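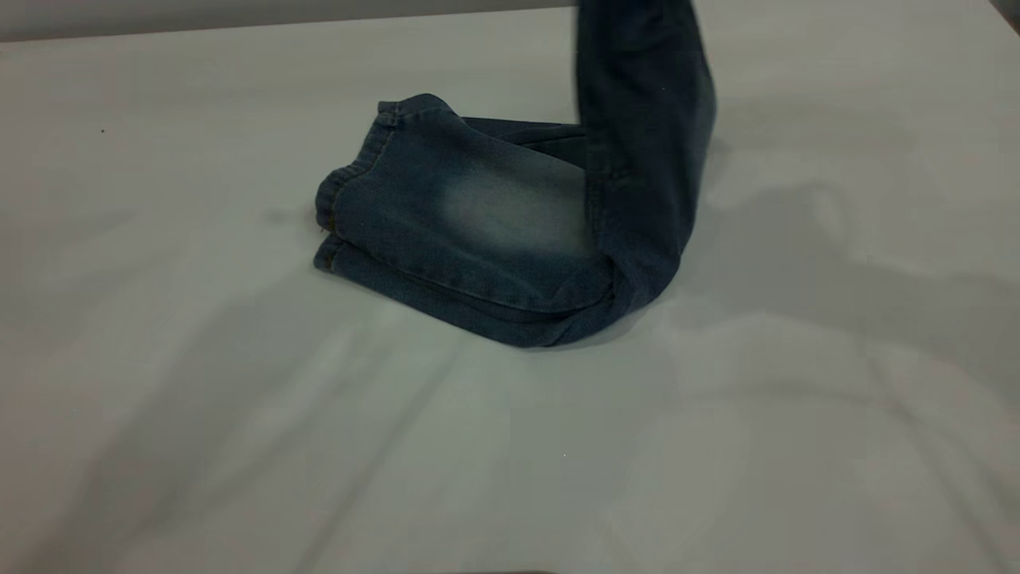 Figure 2. Blue denim jeans on a table, partly folded, with one leg raised.

4.2 What people told us about getting rid of jeans

I went into this part of the study thinking that fit would explain almost everything. People gain a few pounds, lose a few pounds, and out the jeans go, right? The diaries from Prellden said otherwise. Our 30 households kept notes for 12 weeks on every piece of clothing that left the closet, and denim (the kind of garment in Figure 2) was the stuff they argued with themselves about the most. One person in Rorkberg moved the same pair from the closet to the donation bag and back again, then wrote "still deciding" in the last entry. I loved that entry, and I coded it as "kept," though my coauthor would have gone the other way.

Color mattered more than I'd guessed. Dark pairs got treated almost like dress pants and were saved for dinners or work, while faded ones drifted into yard duty and stayed there for years. We didn't ask about color in the first survey — a real gap, and one we fixed before the July round in Stolside.

Then there's the guilt. Lots of people brought up water and dye without any prompting from us, and they used that worry as a reason to hang on to jeans they never wore! I'm not sure our storage category handles this well. A pair kept out of guilt and a pair kept for painting the fence both count as "inactive" in Table 2, and they probably shouldn't. The Barajas scale splits the two, but it was built for winter coats, and several of its items make no sense for pants. We dropped those items and kept the rest, as described in Section 3.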